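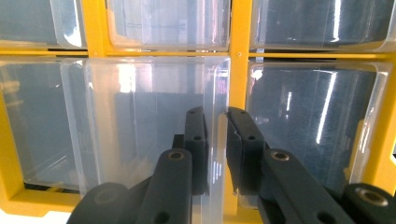

Workroom and Storage Meeting - Minutes

Supplies > Workroom > Meeting notes

Home | Calendar | Minutes | Room Rules | Contact

Last updated Dec 22, 2004

1. Opening

We started on time and had a full table, with a few people sitting on the step stools. The notes from the last meeting were accepted with one fix: the button order from Ranari was for 80 cards, not 80 boxes. (Everyone was relieved to hear it.)

2. The yellow rack

This took up most of the evening and it was a pleasure. The bright yellow rack with the clear plastic drawers is now in regular use for small parts, and the feeling in the room was that it's the best thing we've done for the workroom since the new lights. Several members said they love being able to look through the fronts before pulling a drawer out. One member pointed out that the yellow is so cheerful it makes you want to put things away, and there was general agreement on this!

Points raised:

- Labels. Long discussion. Some wanted a label on every drawer front, others felt a big label spoils the whole idea of clear plastic. Agreed to try small labels low on the front, in one corner, and to write the full contents on a card kept inside. Pencil only on the cards so they can be changed.

- Sorting. Agreed that snaps, hooks and eyes, and zipper pulls each get their own drawers. Bobbins stay by the machines. The question of loose beads was put off again. There are a LOT of loose beads.

- Pulling drawers. Please take hold of the front edge and draw it out level. A drawer that is yanked up at an angle drops its contents down the back, and two people spent a good part of an afternoon in May on the floor with a magnet and a flashlight.

- Overfilling. If it won't slide back in, it's too full. Start a second drawer and put the same name on the card.

- Cleaning. The fronts show fingerprints and dust. A damp cloth with a drop of dish soap is fine. No glass cleaner, no scrub pads, as the plastic scratches. The yellow parts can be wiped the same way and come up very shiny.

Action: the sorting group will write up the cards before the next meeting.
Action: someone tall to check the fasteners on the rack are snug.

3. Second rack

Talk moved naturally to whether we should have another. The wall beside the cutting table is free now that the old coat hooks are down. Two quotes were passed around. Popescu can supply a matching rack with drawers for $227, delivered. Jesiletti came in at $202, but we would have to pick it up and their drawers are a smoky gray. Strong preference for clear drawers was voiced right away, and then a second round of people said the price difference would pay for a good stack of thread - so the vote was held over until we've seen a Jesiletti drawer in person. A member who drives past the store will ask to borrow one.

It was also asked whether we could get the second rack in blue. Popescu will be asked. The mood was that yellow next to yellow would look wonderful, but blue wasn't ruled out.

4. Studutine swap table

The Studutine swap table went very well and we'd like to do it again. Fabric pieces went fastest, then patterns. Leftover notions have been put in a carton under the window and anyone may go through it until the next meeting, after which whatever remains goes to the school costume closet. Please don't add to the carton. It is for going down, not up.

A member suggested that the swap be held right after a sorting evening next time, while everybody still knows what we have too much of. This was thought a great idea and adopted on the spot.

5. Sorting evening

Agreed to hold one sorting evening every 3 months. Bring a shallow tray or a muffin pan if you have one, they're perfect for spreading out small things. Coffee will be made. Last time we got through the whole button supply, and two people who had only come to drop off scissors stayed to the end and had a fine time.

Order of work for the evening:

Empty one drawer at a time onto a tray.
Take out anything bent, rusty or broken.
Wipe the drawer and let it dry.
Put back what belongs, fill in the card, slide it home.
Then go on to the next one.

6. Small items

- The good shears are for fabric only. A second pair, with tape on the handle, has been set out for paper.
- The iron by the door runs too warm. Use the other one until it has been looked at.
- Thanks to whoever mended the curtain. It hangs beautifully.
- Ranari has a new card of thread colors and it's on the shelf for anyone who wants to look through it. The greens are lovely this year.
- Request for a stool with a back. Noted.

7. Carried over

Loose beads. Second rack. Whether the pattern envelopes should be filed by size or by garment, with a sample of each method to be laid out so that people can try finding something in both.

Meeting closed. Several members stayed on to start the zipper pulls, and two drawers were finished before the lights went out.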